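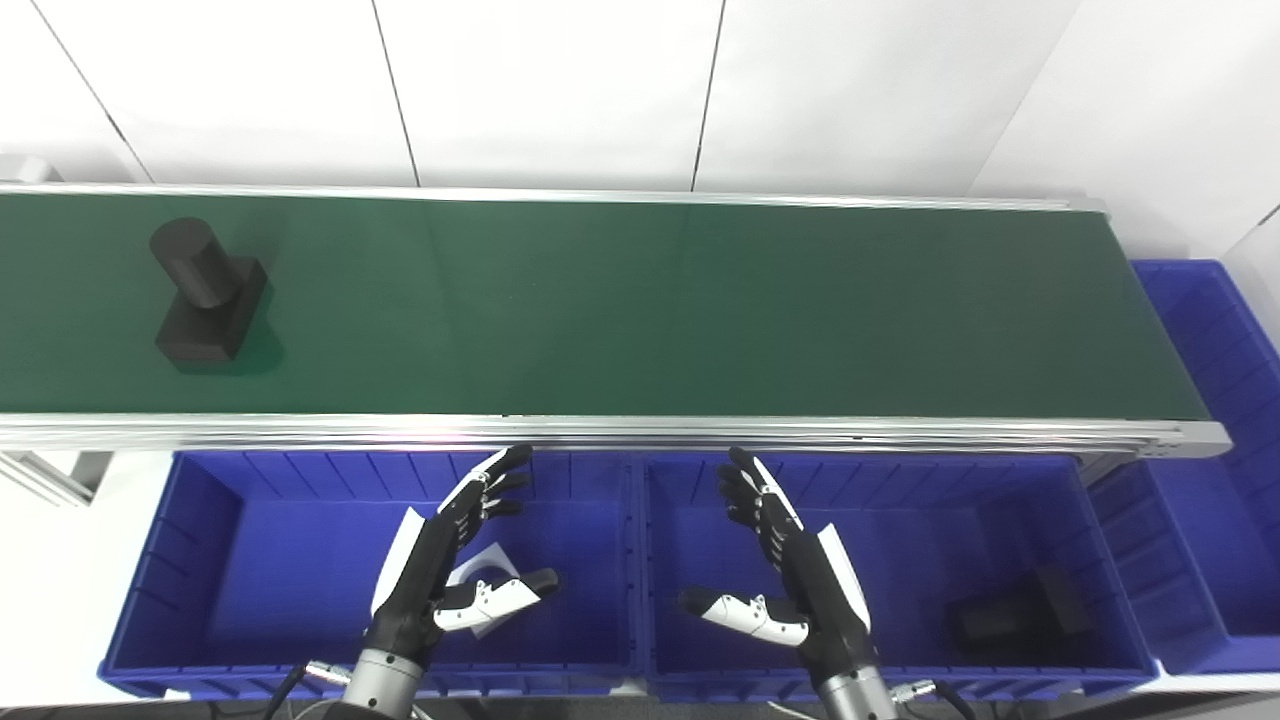 The green belt, with one of the black pieces on it.

THE BELT IS IN (and other news from the back half of the building)

Quick one this month, I'm typing between deliveries. Most of you have walked past it by now. For those on the late shift or over at Vurndale: we have a proper conveyor at the packing end. Green belt, silver rails, up against the white panels. The old roller table has gone to Cisisgate, where they say they want it. Good luck to them, the third roller sticks.

Took most of a Monday to get it in. Door off, door back on, door off again for the leg we forgot. Ľubica Hubáček did the leveling with a spirit level and a stack of shims and would like it known that it is LEVEL, so please don't put folded cardboard under the feet. If your box wanders, your box has a bad bottom.

What it's for. Finished pieces come down from assembly, get a look over, go in a carton. Same job as before, minus the carrying. We used to load a tray, walk the tray, set down the tray, wait for somebody to move the other tray. I don't miss the trays. There's still a tower of them by the sink if anyone has a home for them, otherwise they go in the skip at the end of January.

How we're running it for now:

One piece at a time at the start of the belt. I know it looks slow. It is slow. Once everyone's had a few turns we'll close up the gaps.

Black pieces go on base down, cylinder up. The block can sit at whatever angle it likes, it gets turned at the far end anyway. What we don't want is pieces laid on their sides, they roll on the cylinder and then you're on your knees under the bench with a flashlight.

Nothing goes on the belt that isn't product. Not tape guns, not gloves, not your coffee. Not your coffee even when the belt's stopped. The rail has a groove in it and the groove holds liquid, ask me how I know.

Sleeves and lanyards tucked in. Hair up. Same as on any moving thing in the building. Stop button is on the left leg, knee height, and everyone should press it once on their first turn so their hand knows where it is. You won't be in trouble for stopping it.

CLEANING

Soft cloth, warm water, drop of the ordinary dish soap. Wring it out well. Wipe along the belt, then go down the rails with a dry cloth. No solvent. No scrubby pads, the surface is smooth and we'd like to keep it that way. Please don't use the orange stuff from under the sink, it leaves a film and then peices slide about.

End of each shift, five minutes, whoever packed last. There's a sheet on a clip by the light switch. Initial it. Janka Machala looks after the sheet and she does read it, so don't just fill in the whole week at once like we did with the fridge.

THE CARTONS

New size starts with the next Clurlow order. A bit shorter than the old ones and the flaps meet in the middle, so one strip of tape is enough. Inserts stay the same. Old cartons can still be used for returns and for anything going across to Vurndale by van, please use them up, there's a whole pallet and it's blocking the window.

Clurlow have asked for 1622 units, in batches of 200. The last batch will be a short one. It's fine, they know, don't go looking for the missing ones (you know who you are). Each batch gets its own label color and the labels are in the top drawer, in order. Keep them in order.

20 to a carton. Please count as you go in. Counting after the tape's on means cutting the tape, and then it's two strips after all.

Things to look at while a piece is in front of you: top of the cylinder, flat and clean. Join between the cylinder and the block, no gap you can get a fingernail in. Corners of the block, no chips. Finish should be matte all over. A shiny patch means it's been rubbed or handled too soon, put it in the gray tub and somebody from assembly will come get it. Don't try to fix it with your sleeve.

Gloves are the thin cotton ones. We ordered more mediums. We always order more mediums. Who is taking the mediums.

LIGHTING

A few people have said the light bounces off the near rail when you stand at the left. Agreed, I've had it too. Janka is trying a different shade on the end lamp this week, and if that doesn't do it we'll move the lamp. Meanwhile stand a step to the right. The white wall stays as it is, we asked about painting it and got a quote and that was the end of that.

TURNS

We need 4 more people who are happy to do a belt turn. A turn is a morning or an afternoon, seated or standing, stool provided. It's not hard on the arms. It is a bit dull by eleven and you're allowed the radio. Put your name on the list by the kettle or tell Ľubica. New starters get paired with somebody for the first one.

Roughly half an hour of training, mostly how to start it, stop it and wipe it.

ODDS AND ENDS

The Lacroix samples are in the cupboard next to the first aid box. Don't pack them. They look like ours from the back, they're not ours, they have to go home again.

Forklift battery is being replaced. Until then use the hand truck, and pump it up all the way before you pull, it drags on the ramp.

Somebody left a very nice blue thermos on the window ledge. Still there.

Parking: keep the strip by the roller door clear on delivery mornings. The van driver has asked three times and he's running out of polite.

Lost, one steel tape measure, short, clip missing off the back. Last seen the day the belt went in. If it's under the belt then it's under the belt, but please have a look in your toolbox frist.

Names on the list by the kettle please, and anything for the next newsletter to me or in the box by the door.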